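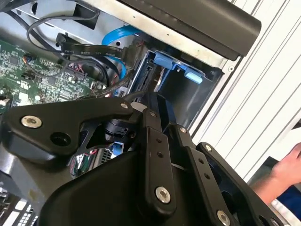

3.2 Who wanted the pond?

I went into the Avthorpe papers expecting a squabble over money, and there is one, but mostly people wrote in about ducks! Of the 114 letters I read, 40 mention the pond before they say a word about paths or trees. Maribeth Policarpio, who typed up the worst of the handwriting for me (I owe her a great deal of tea), spotted that 8 of them came from the same street, Uda Row, down by the old brickfield.

Figure 1. Inside an open computer chassis, with the green motherboard.

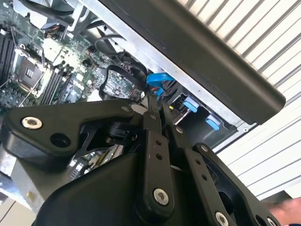

3.3 The Tolentino plan

Tolentino's first drawing put the water at the north end, well away from the houses. I rather like it, but the Uda Row families hated it and said so in January, at length. They wanted somewhere their children could walk to before tea.
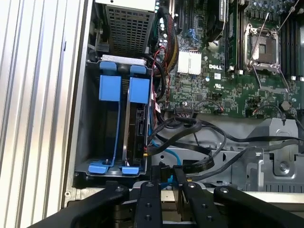
The second drawing moved the pond 400 yards south, and the letters dry up soon after. I take that as a yes, though Belmonte reads it differently and I come back to his view in section 4.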